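Visit to the Abernathy open day, Cundwood
Jan 16, 2025

I went to the open day at the Abernathy building in Cundwood mainly to get an answer to one question. My sister runs a small care home kitchen and keeps being told that machines will be doing the washing up and putting away before long. I said I would go and look.

Parking is behind the building and fills early. You sign in, get a sticker and are sent upstairs in groups of 11. Our group started with Plultex, who make conveyor parts and had brought a sorting line for small boxed goods. It ran the whole time we were there and stopped twice, both times for a box with a torn flap. The man on the stand said the line has been in use at a parts warehouse since May and handles 346 boxes an hour on a good shift. I can believe that. The boxes are all one size.

Lasto had the room next door and were more use to me, as they are working on kitchen jobs. The task was handling bowls with a pair of black robot hands. Anyone who has emptied a dishwasher does this without looking.
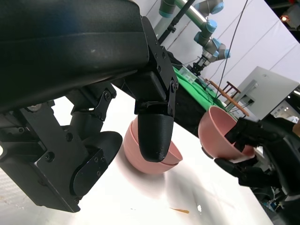 Pink bowls at the Lasto table, one held in the right hand and two stacked under the left.

We were shown a sheet with results from the previous week. Out of 54 tries, the bowls ended up where they should be in all but nine. The usual fault was picking up two bowls when one was wanted. I asked about wet crockery and was told they had not started on it. Glasses are also some way off. Plates are next.

The pace is slow. I would put away a full rack in the time it takes to do a few bowls, and the bowls are light ones. There is also the matter of cupboards, drawers and people walking past, and none of that is being tried at present.

Lasto would not give a price. Plultex would, but only for the conveyor parts, which start at £2000 a section.

So for the shop floor, yes, if the goods are regular and someone is on hand to clear a jam. For my sister's kitchen, no, and I told her so that evening. She has advertised for a part-timer.

Tea was free, sandwiches were not. The lift was out of order, so ring ahead if you need it.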